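The Bag at the Bottom of the Stairs

How a 1,232-household town changed what it throws away, and what it still argues about
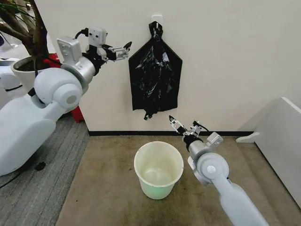

A black bag on a wall hook, with a round white wastebasket on the carpet underneath.

The garbage truck comes up the hill into Malledness a little before six in the morning. In winter you hear it before you see it. It stops at the first row of houses, the arm goes out, and a bin goes up and over. By the time the school bus arrives, the truck has finished the upper streets and gone down to the river side, where the roads are too narrow for the arm and the crew has to walk.

Until a few years ago that truck was full before it reached the river. It had to drive to the transfer station, dump its load, and come back for the rest. The second trip cost the town fuel and half a shift, and it was the second trip, more than any feeling about the environment, that got Malledness to change how it charges for trash.

The town has 1,232 households on its collection list. Each one used to pay the same flat fee, folded into the water bill, whether it put out one small bag or a bin with the lid standing open. Now each household pays a lower base fee and then buys printed bags at the grocery store or the hardware store. If the trash is in a town bag, it gets picked up. If it isn't, it stays at the curb with an orange tag on it.

Charging by the bag is an old idea, and plenty of places do it. What is less often written about is what happens inside the houses once it starts. I spent 13 days in Malledness in December, mostly in kitchens, looking under sinks.

The person who pushed for the change was Zixuan Yan, who has run the public works office for nine years and before that managed a warehouse for a flooring company. Yan keeps a binder of truck weights going back to the first month on the job. The binder has a cracked spine and is held shut with a rubber band.

"People thought I wanted to save the planet," Yan told me. "I'd like that too. But I had one truck and one route, and the route didn't fit in the truck."

The first proposal was for a second truck. The town council looked at the price and sent it back. The next one was for pickup every other week, and that one brought so many people to the meeting that it was moved to the school gym. Families with babies spoke about diapers. A man who kept crab traps spoke about bait. Bag fees were the third try, and they passed by one vote.

The first month was bad. Orange tags went up and down every street, and the office phone rang through lunch. People had trouble finding the bags, which had been delivered to the wrong store. Some residents drove their trash to the next town and left it behind a shopping center called Rana Plaza, whose owner sent Malledness a bill along with an envelope of mail he had pulled out of the bags. The town paid the bill and mailed the envelopes back to the people whose names were on them, with a short note.

After that, things settled. By the end of the first year the truck was making the full route in one trip. The weight of household trash had dropped by 30 percent. Some of that went into recycling, some went into backyard compost, and some, Yan says, went into burn barrels and ditches, though less than people had feared.

In the houses, the changes were small and physical. Almost everyone I visited had moved their trash can. A can under the kitchen sink fills up fast because it is the nearest thing to hand, and whatever you are holding goes into it. Families who wanted to use fewer bags put the trash somewhere less handy and gave the good spot to the recycling. One couple keeps theirs in the hall closet. A retired bus driver on the river side keeps his on the back porch and says he has gotten used to going out there in his socks.

The little cans went too. Most American houses have a surprising number of them: one in each bathroom, one in each bedroom, one by the desk. Each has its own liner, and once a week somebody goes around and collects liners that hold three tissues and a receipt. When the bags cost money, people stopped lining the small cans and began tipping them into one bag. A woman with four children told me she had been throwing away 7 liners a week, most of them close to empty, and had never thought of them as trash in themselves.

Where to keep the spare bags was a question I hadn't expected to spend much time on. People had strong opinions. Some leave a few folded at the bottom of the can, so the next one is there when the full one comes out. Some keep the roll in a drawer, some hang a bag on a hook near the can, and some push them into an empty tissue box. The people who leave them in the bottom of the can say it saves a walk. The people who don't say that sooner or later a bag leaks, and then you have a sticky roll of bags you paid good money for.

The bags themselves were the source of the longest fight. The first ones came from a supplier called Orora Bag, the lowest bidder, and they split. They split along the side seam, usually on the steps, and usually when there was something wet inside. The town office kept a box of torn ones that residents had brought in as proof. After two seasons the contract went to a different firm, Mastero, whose bags are thicker and cost the town a few cents more. The price to residents didn't change. Complaints about splitting stopped, and complaints that the new drawstring was too short began.

Not everyone has come around. The rental buildings on Mill Street are the hard part of the system, and Yan says so freely. In a rented apartment the landlord pays the base fee and the tenant buys the bags, and when a tenant moves out, whatever is left behind belongs to no one in particular. At the end of each month there are mattresses and lamps on the sidewalk with tags on them. The town has tried fining the owners. It has tried a free bulk pickup in spring and fall, which helps for the week it happens.

There is also the matter of cost to people who don't have much. A large family makes more trash than a small one and has less room in its budget for bags. The town gives a free roll each season to households that qualify for heating help. I spoke with a mother of three who gets the free roll and said it lasts her five weeks out of the thirteen. She buys the rest. She has no quarrel with the idea, but she notices that the people who praise it most live in houses with two adults and a compost pile.

The compost piles have brought their own trouble. Raccoons found them in the first summer and bears in the second. The hardware store now sells more latching compost bins than grills, according to its manager, who keeps them stacked by the front door where the snow shovels used to be. The snow shovels are in the back, next to the paint.

The crew on the truck sees all of it. There are three of them, and they know which houses push down so hard on a bag that it comes out like a brick. They know which houses put out a bag once a month. They say the work is lighter than it was and that the stink in summer is about the same. They would like people to stop putting broken glass in bags without wrapping it. They asked me to put that in the article.

On my last morning I rode the route in the cab. It was still dark when we started, and the bags at the curb had a skin of frost on them. The driver pointed out three orange tags on the upper streets and two more near the church. One was on a bag from the old supplier, which somebody had been saving. The old bags still count, so the tag was a mistake, and he got down, pulled it off, and threw the bag in.

We reached the river side at 7:40. The truck was a little over three quarters full. The crew got out to walk, and the driver poured himself coffee and wrote the weight down on a pad for Yan's binder.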